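Umutow Workshop Notes
Home › How-To › Benches and Tables

How to Tape a Grid on a Paper-Covered Table

A good taped grid is one of those humble little jobs that makes everything else on a table easier. You can put a thing down, pick it up, and put it back in the same square the next morning. I have laid more of these than I care to remember, first in the old room at Padano and now here at Umutow, and I'm still fond of the job.

You will need:
A roll of brown paper (we buy the 400-foot roll from Fedomo and it lasts for ages)
Blue tape
A long straightedge and a soft pencil
A sharp knife

Step 1. Cover the table

Wipe the table down well, because crumbs under paper will drive you crazy later on. Roll the paper out, leave a generous overhang, and smooth it from the middle toward the edges with your forearm – take your time, there's no prize for speed.

Step 2. Mark and tape
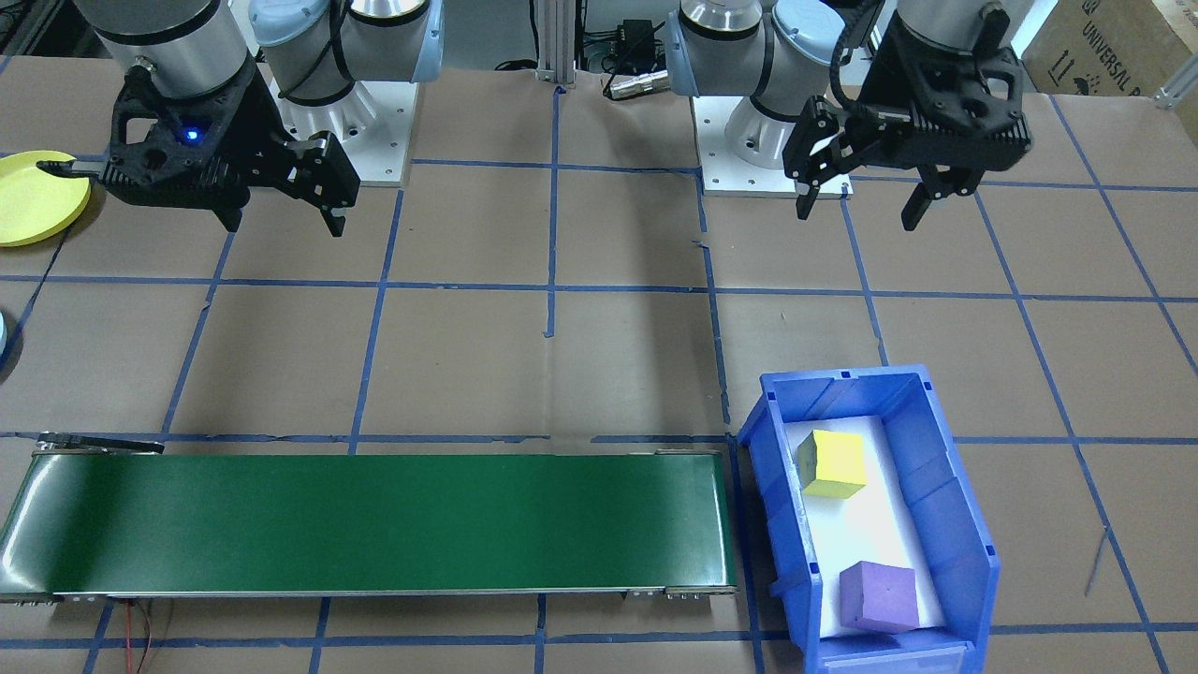

I like to pencil a tick every nine inches along two neighboring edges, then carry the lines across with the straightedge before any tape comes off the roll. Run all the strips in one direction first and the others over them. Squares should be roomy enough for the things you use, so hold up something familiar before you commit to a size. A round plate like the yellow one over on the left is handy for that, and anything mounted at the back of the table should be in place before you start. Press each strip down with a thumb, twice over at the crossings.

Step 3. Look after the strips 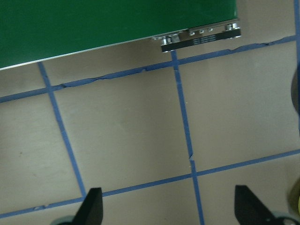 Page last changed: November

Tape gets tired, bless it. Get down close now and then and look along each line for ragged spots like the ones on the upper strip there. A small tear can be patched, but I'd cut back to clean tape on both sides, lift the bad piece slowly so the paper doesn't come up with it, and lay a fresh length over the gap with a good overlap. If a strip has gone in several places, pull the whole thing and start again. The folks at Kan taught me to do this at the end of the afternoon, when the table is clear anyway.

Step 4. Finish neatly at the belt

Where the grid runs up to a conveyor, as ours does to the green one, stop the tape at the near side of the gap and trim it square. Keep every bit of it off the belt itself.
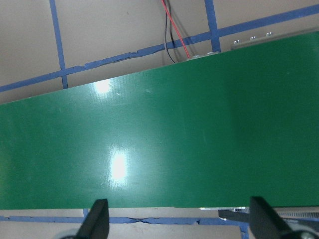
Step 5. Wipe down and put things back

Use a barely damp cloth on the belt and a dry one on the paper – water will cockle it in no time. Then set your things back out, one to a square, and keep the leftover tape in a drawer close by for the next patch.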